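Holstead Swap Shelf: Questions People Keep Asking Me

I'm Myfanwy, and I look after the swap shelf in the old ticket office at Holstead. My inbox fills up every August when everybody clears out their kitchens, so I finally sat down with a pot of tea and typed up the answers. If yours isn't on the list, write to me anyway!

What is the swap shelf?

It's a room full of shelves where you leave kitchen and household things you don't use and take home things you will. No money changes hands. We opened with a single bookcase and a borrowed card table, and we now have the whole office plus the little closet where they used to keep the lost umbrellas.

Do I have to bring something to take something?

No. Plenty of people come in with nothing and go home with a casserole dish, and I'm happy to see it go. If you're just starting out in your first apartment, please come and fill a box. You can bring things back in ten years when you've got too many mugs like the rest of us.

When are you open?

Mornings from 9 until noon, and then again from 4 to 6. The door sticks, so give it a good shove before you decide we're closed.

What can I bring?

Dishes, pots, pans, glasses, cutlery, baking tins, jars with lids, table linens, cookbooks, vases, baskets. If it lives in a kitchen or dining room and it still does its job, I probably want it. Small chips on a plate are fine if you tell me about them. Cracks aren't.

And what do you turn away?

Nonstick pans with the coating coming off, anything with a frayed cord, plastic tubs without lids (we have a mountain of them), knives that aren't wrapped, and food. I know the food one upsets people. Someone once left me a lovely jar of plums and I felt terrible, but we aren't set up for it and I had to say no.

How should I pack my things?

Please wrap glass in newspaper or old dish towels, and write "glass" on the outside of the box in big letters. Small parts are the ones that go missing. If your food mill has three discs, or your cookie press has a dozen little plates, put them all together in one bag and tape it to the main piece.

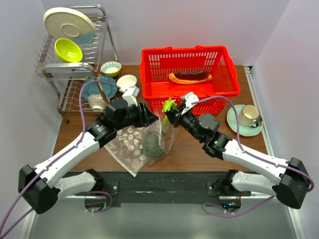
Same goes for screws, gaskets and instruction leaflets. I once spent a whole afternoon matching pressure cooker seals to pressure cookers, with Nele Cuypers reading model numbers out to me from across the room, and we still ended up with two seals that fit nothing at all.

Do things have to be clean?

Yes, please. I don't mean spotless, and I won't be holding your roasting pan up to the light. But if it has last winter's gravy on it, it's going home with you.

Can I reserve something?

For one day, yes. Put a slip of paper on it with your name and I'll keep it behind the counter until closing. After that it goes back out. I tried longer holds and I had a fondue set back there from spring until the first frost, and I kept banging my knee on it.

I'm looking for something special. Can you help?

I keep a wish book by the door. Write down what you want and how to reach you. Josefien Koster waited months for a poffertjes pan and then two turned up in the same week, so don't give up. Be as exact as you can. "A pie dish" is hard to match, and "a deep pie dish, nine inches, any color but brown" is easy.

Do you take whole households?

Sometimes, if we can plan it. The largest so far came to 928 pieces, and it took us until dark two evenings running to get it all onto the shelves. Call me first if you have more than three boxes. Please don't leave them on the step, even under the awning.

Can dealers come?

They can come and look, same as anyone. I do ask that you don't clear out a shelf to resell it. Wim Dewulf has a stall of his own and he's very good about it: he takes a thing or two and usually brings me a crate of plates.

Is there parking?

There's a spot right out front for unloading, 15 minutes at most. After that, use the gravel lot behind the station. The entrance is tight, so if you're driving a van, come in from the mill side.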